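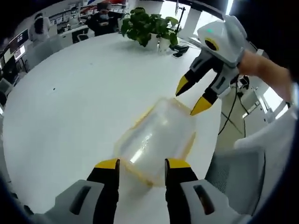 4.3 Two-handed tasks: food container with latching lid

This section covers teaching a pair of Strand hand grippers to handle a plastic food container. Read 4.1 (pairing the grippers) and 4.2 (clearing the table) first.

The container task is graded "partly ready" in the Hindeo chore list. An arm running a trained Hindeo model can usually pick up a closed container and set it down again. Opening and closing the lid still needs a person standing by. Do not plan a kitchen or packing line around it yet.

Before you start

You need two charged grippers, one container with its lid, and a plain table with room to work from both sides. Leave out food and liquids until you reach section 4.6.

Recording the task

1. Put the container on the table within reach of both grippers. Start with it on its side for the first half of the session and upright for the second half.

2. Hold one gripper in each hand, or give the second to a helper. If two people are working, agree who moves first.

3. Check the status light on each gripper. If it is not green, go back to 4.1.

4. Open the jaws fully and bring one gripper to each end of the container. Pause before you touch it.

5. Close both grippers slowly. The yellow tips should meet the walls. If they catch on a latch, open the jaws and approach again.

6. Lift, turn the container upright and put it down. Release one gripper at a time.

7. For lid work, hold the body still with one gripper and use a single tip of the other on the latch. Do one latch per recording.

8. Stop the recording and move the container to a new spot before the next one.

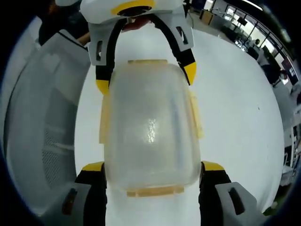

Figure 4-5. Container upright, second gripper above with its jaws open.

Caution: Keep trailing cables away from chair wheels and feet.

Caution: Do not squeeze harder to stop a container slipping. Thin walls bend, and the model will learn to bend them too.

Note: Clear and frosted plastic is harder for the model than card or painted metal. Glare from windows and ceiling lights changes how the walls look. Record at more than one time of day if you can.

How many recordings

Plan for 444 recordings of the lift and at least 154 for each latch. Fewer will run, but expect missed grips. Failed attempts are worth keeping if you tag them "miss" in Verum.

What to expect from the arm

In our May trial, Xinyi Tang's team ran the lift with a model trained on over 3000 recordings. It coped with new table positions and struggled with containers it had not been shown. Latches were slow, and the arm often pressed beside the tab. A person does the same job faster, and we see no sign of that changing in this release.

If the arm misses a latch 5 times in a row, it stops and waits. Press Resume only after checking that the container has not moved. Repeated stops usually mean the lid type is missing from your recordings.

For stacking and putting away, see 4.4.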